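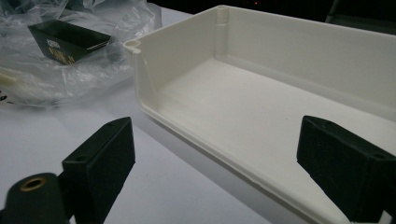
Why does a tray have round corners?

Have a look around your house and see how many trays you can find. There might be one in the cutlery drawer, one under the pot plants, one in the fridge that holds the butter and the cheese, and perhaps one in the bathroom with all the toothbrushes rolling about in it. We use them so often that we hardly notice them, and yet somebody had to sit down and decide what shape each one should be!

Let's start with the plain white plastic sort, open at the top, with low walls and a flat floor. Run your finger along the inside, down the wall and onto the floor. Did you feel a sharp crease? Probably not. Where the wall meets the floor there is often a gentle little curve, and that curve has its own name. It is called a fillet (say it FILL-it), and it has nothing to do with fish.

Fillets are very handy when it's your turn to wash up. Crumbs and sticky jam love to hide in a tight corner, where the sponge can't quite reach. A soft, rounded corner lets the sponge slide straight through – and you get to go outside and play sooner.

They help when the tray is being made, too. Many plastic trays begin as tiny beads, a bit like grains of rice. The beads are heated until they go soft and gooey, and then the goo is squeezed into a metal mould, which is a bit like a very strong, very fancy jelly mould. Hot plastic flows more easily around a curve than around a sharp bend. Once it has cooled and gone hard, out comes the tray, and the mould is ready to go again. One good mould can make 1000 trays and still have plenty of work left in it.

Curves make the tray stronger as well. If you bend something with a sharp inside corner, all the pushing and pulling gathers in that one spot, and that is where a crack likes to start. A rounded corner spreads the push out over a bigger area.

Try it yourself

You will need 2 lumps of modelling clay and a spoon of flour. Press each lump into a little tray shape, one with sharp, pinched corners inside and the other with corners smoothed round with your thumb. Let them dry, sprinkle flour in both and try to brush it all out with a dry paintbrush. Which one comes clean first? Draw both trays in your science book, and colour in the places where the flour got stuck.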